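Home
Tables
Cutting and craft tables
Turnard Craft Table

Turnard Craft Table, white
Item no. 1034
$685 including GST
Colour: White / Grey / Oat
Page updated 10/11/24

I've been selling tables out of the Kornville shop for long enough to have strong feelings about them, so settle in, this one's a bit of a ramble (the specs are down the bottom if you're only after those, no hard feelings!).

The Turnard is the table I point people to when they walk in and tell me they've been cutting fabric on the floor. Or on the bed. Or on the dining table, which then has to be cleared for tea with all the pattern pieces still pinned. It's a plain rectangle with a flat top and legs you can set to the height you like, and that covers most of what I want from a craft table. No built-in drawers to bang your knees on, no printed ruler lines that wear off, and no cup holder. I did once get asked for a cup holder. Please put your tea on the windowsill, I'm begging you.

I have one at home for quilting and it's gone through a whole king-size top with me, plus Christmas wrapping, seedlings in the spring and a very long jigsaw. My old table was a hand-me-down with a join down the middle, and every time the rotary cutter crossed the join it would skip and leave one little uncut thread. You quilters know the thread I mean. The Turnard top is all one piece, so you can run the blade from one side to the other on your mat without that horrible bump.

What about the height?

There are nine leg positions, and I'd really like you to try a few before you decide which one's yours. Most people start too low. Stand up straight with your arms loose and bend your elbows, then set the top a little under that. If you're hunched over after ten minutes of pinning, go up a notch. I sew sitting down and cut standing up, so I move mine about a fair bit, and the pins are stiff for the first couple of weeks and then they're lovely. A dab of candle wax helps if you're impatient like me.

Two people can change the height in a minute or so. On your own it's more of a shuffle: one end, then the other, a notch at a time, and don't leave your good scissors on top while you do it. (Ask me how I know.)
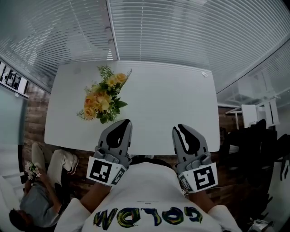

White rectangular top, viewed from straight overhead.

White, grey or oat?

White is what I sell the most of, and it's what I'd buy again. Dark thread and dropped pins show up straight away and it bounces a bit of light back up at your work, which I'm grateful for in winter when the afternoons are short and the sewing room is gloomy. The downside is that it shows everything else too. Tailor's chalk, biro, the ring from the mug that was meant to be on the windowsill. It wipes off with warm water and a drop of dish soap, and if it's biro I use a tiny bit of rubbing alcohol on a cloth. No scouring pads, please! They dull the finish and I can't fix that for you.

Grey is kinder to messy people. Oat is a warm sort of cream and looks very nice in an older house, although I'll warn you that it makes calico disappear.

Things you'll want to know before ordering

It doesn't fold. I get this question nearly every day, and I'm sorry, but the folding tables I've tried all had a wobble in them by the end of the first year. If you need to pack your table away between projects, have a look at the Lerkadholm, which folds flat and goes behind a door. It's narrower and the top is lighter, and for cards or scrapbooking it's a very good thing. I wouldn't put a heavy sewing machine on it.

The Turnard will hold a heavy machine with no trouble. My own is an old cast-metal brute and I can sew flat out without the pincushion walking off the edge.

The feet are Diekmann screw levellers, included in the box, and they're worth the five minutes it takes to set them properly. Kornville is full of old houses with floors that run downhill, so I've had plenty of practice. Put a marble on the table, see where it heads, wind that foot out. Keep going until the marble gets bored.

Clamps are fine on the long sides. I'd slip a scrap of felt under the jaws so they don't leave a dent.

Don't iron straight on it. A wool mat on top is all right for pressing a seam, but I've seen what a hot iron does to this surface and it was a sad afternoon.

Delivery and putting it together

Stock colours go out from the shop, and if we've run out the wait is seven weeks. We had a big run on white in August and I was caught short, so I now keep more of it out the back. Knut Heitmann does our local deliveries and he'll carry it in for you if there's a clear path to the room. Measure your doorway and your stairs first. The top comes as a single piece and it won't bend around a landing, however nicely you speak to it.

You'll need a Phillips screwdriver and a blanket to lay the top on. The legs bolt on from underneath. Do all the bolts up finger-tight before you tighten any of them properly, or the last one never wants to line up.

What customers have told me

"I bought the grey for my bookbinding and ended up coming back for a second one. Solid as anything. The instructions could use bigger pictures." Aurélien Vasseur

Fair point about the instructions, Aurélien! I've redrawn the leg page and the new sheet is in every box now. If you've got an old one and you're stuck, ring the shop and I'll talk you through it.

Specs

Top: one piece, rectangular, wipe-clean finish
Legs: adjustable, nine positions
Feet: Diekmann screw levellers, included
Folding: no
Assembly: yes, Phillips screwdriver needed
Wait if out of stock: seven weeks

Spare pins and feet are kept behind the counter, so just ask.

Add to cart
Ask me a question about this table
You might also like: Lerkadholm Folding Table, wool pressing mats, felt clamp pads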